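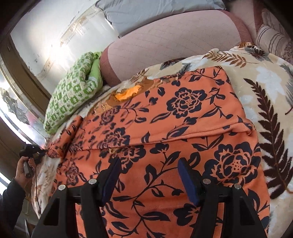
**1/** I have now read my third article this month telling me to get rid of any blanket with a hole in it. "If it's damaged, it's done." Says who? Mostly people with a link to a new blanket at the bottom of the page.

**2/** Mine is orange with big black flowers, and it has a torn patch you can find with your foot in the dark. Frayed threads, orange fluff coming out. By the standards of the articles it should have left the house years ago.

**3/** It came from a market stall in Cludside. The man swore it would outlive me. I didn't believe him either, for the record. I'm not only suspicious of the internet.

**4/** So, options. The first thing everyone recommends is iron-on patches. I tried a pack from Bright on an old throw last winter. They held until the first wash, then one corner lifted, then I found the whole patch inside a pillowcase. Also, think about what you're doing: pressing a hot iron onto fuzzy fabric. The pack said "suitable for most textiles." Most is doing a lot of work there.

**5/** Second option, fabric glue. No. I've slept under fabric glue. It dries into a crust and you scratch your shin on it.

**6/** Third option, send it out. I did ask. Skitska does bedding repair by mail and the quote came back at 324 for the one blanket, before shipping. I wrote back to check they'd read the part where I said it was a blanket. They had.

**7/** Somebody will reply that the price reflects skilled labor, and fine, I believe that. I still don't believe this blanket needs that much skilled labor. It has a hole. It needs the hole closed.

**8/** Which leaves a needle. I'm not good at this. What I do: push the fluff back in with a finger, trim only the threads that are really loose, and lay a piece of soft cotton over the top that's bigger than you think it should be. An inch past the tear on every side. Stitch into the good fabric. If you stitch into the worn part it just tears again along your nice new stitches.

**9/** Ewan Dunstan, who I trust on most things, says to cut all the frayed edges away first so you get a clean hole. I did that once with a quilt. I got a clean hole, twice the size.

**10/** On matching the color: don't bother. I spent an evening looking at oranges on the Fledach site, where they claim to carry 406 shades of thread, and on my screen at least half of those are the same shade. I bought two. Neither matched. Use black, there's black all over the thing already.

**11/** Now, folding. I keep seeing the video where you fold a thick blanket in thirds, roll it tight from one end, and it stays in a neat log forever. I've tried it many times. Mine rolls up at one side, twists, and then lies there like a sleeping dog while the rest does whatever it wants. I suspect the people in the videos own thinner blankets.

**12/** What sort of works is folding it in half on the bed, smoothing the crease with your forearm, and in half again. No rolling. It's not pretty and it takes up a whole shelf. A shelf is where blankets go, so I've made my peace with that.

**13/** I also don't buy the vacuum bag thing for plush ones. I've got a cream one with brown ferns on it that I keep under the orange one, and it spent one summer in a bag. Came out flat as a bath mat and took until May to feel normal again. The bag had "1000 uses" on the label. It split on use 2.

**14/** Layering order, since I got asked last time: plush one underneath, flowers on top. I've heard it's warmer the other way around. I tried it for a week and couldn't tell any difference, except that the top one kept sliding off the side.

**15/** Washing. Every guide says wash a torn blanket *before* you mend it so the fabric shrinks first. I can see the logic. I can also see stuffing all over the inside of the drum. Close the hole with a few big ugly stitches, wash it cold, then take those out and do the real patch. Slower, yes.

**16/** And air dry, over two chairs or whatever you have. The dryer will find any weak spot you missed.

**17/** Will the patch last? No idea. The last one I did on a different blanket went around four years and then the fabric next to it gave out, and I can't really blame the patch for that.

**18/** If anyone has used the mending tape with the mesh backing and *washed it more than once*, I'd like to hear about it. Please don't send me the company's page, I've seen the company's page.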